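How to Study for a Green Building Operations Credential Without Burning Out

So you've decided to sit for a credential in green building operations. Great choice! I took mine in October after four months of evenings, and I enjoyed the reading far more than I expected to. What follows is the plan I used, cleaned up a little.

Step 1. Get the current candidate handbook
Download it straight from the body that runs your exam and check the version. Outlines change, and old study guides hang around online for years. Print the topic list and keep it on the wall.

Step 2. Split the topics by how well you know them
I came from HVAC, so energy was easy and water was a mess. Fuad Ejigu, my study partner, had it the other way around – we taught each other, and I can't recommend that enough. Give your weak areas the first hour of every session, while you're fresh.

Step 3. Learn water and energy use through everyday equipment
Baselines and fixture rates are dry on the page. They stick much better when you tie them to equipment you already know. Pick one appliance or fixture, find its rated use on the data sheet, and work out a year of it for a whole building. I did this for a 23-unit apartment block in Botdale and still remember every formula.
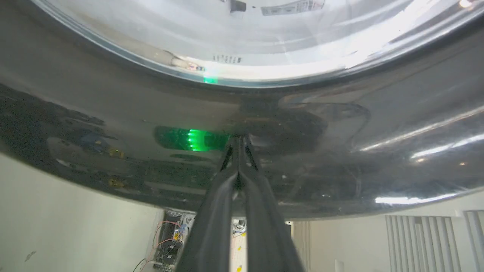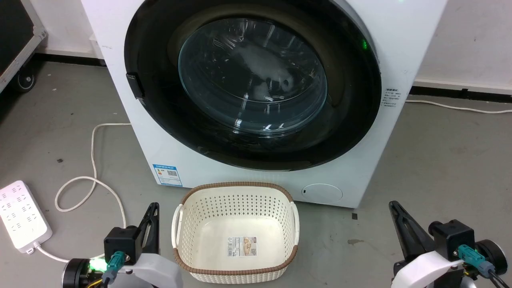 Do the same with lighting, then with ventilation. By the third round you'll be setting up the math without looking at your notes, and it feels fantastic.

Step 4. Make flash cards, but not too many
My deck topped out at 294 cards. Anything I got right four times in a row came out of the box. Standards, their numbers and what each one covers deserve most of the space.

Step 5. Take timed practice tests
Start these a month out. Sit down with 100 questions, a clock and no phone. Mark every guess, even the lucky ones, and go back over those first – my guesses showed me exactly where the holes were.

Step 6. Ease off in the last two days
Skim the topic list, confirm your ID matches your registration and find out where to park. Eat something before you go in!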